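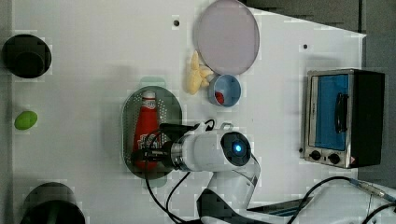

To: Follham Tenants' Association mailing list
Subject: Re: Shared kitchen hours and the new booking form
Date: 2023-07-21

Members,

Thank you for the comments received on the draft rules for the shared kitchen at Kekana House. The draft has been revised and will take effect when the present booking period closes.

The main change concerns evening use. Bookings after 8 p.m. will now be limited to 2 hours, and the kitchen must be left clear for the next household at the end of that time. The deposit remains at 40. It will be returned once the key is back in the office.

Kagiso Le Roux wrote in April:

> The draft says that food left in the refrigerator overnight will be thrown out. Many of us cook in the evening and collect the rest before work. Could the rule allow until noon the next day, provided the container is labeled with a name and apartment number?

The rule has been amended as requested. Labeled food may stay until noon. Unlabeled food will still be removed each morning.

Small items such as trays, bottles and other containers should be taken home after use. Shelf space is assigned by floor, and the list is posted inside the pantry door.

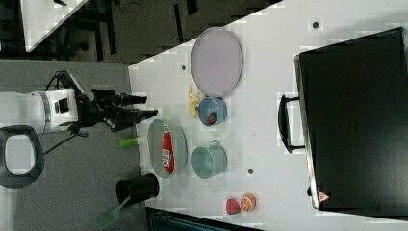
Kagiso Le Roux adds that the noon limit is welcome, but asks whether households on the Ilar side, who have no refrigerator on their own landing, might be given a second shelf.

This request will be taken up with the building office. Until a reply is received, the current shelf list applies.

Booking forms may be left in the office mailbox or sent to this list with form number 2372 in the subject line.

Follham Tenants' Association
Kitchen and Common Rooms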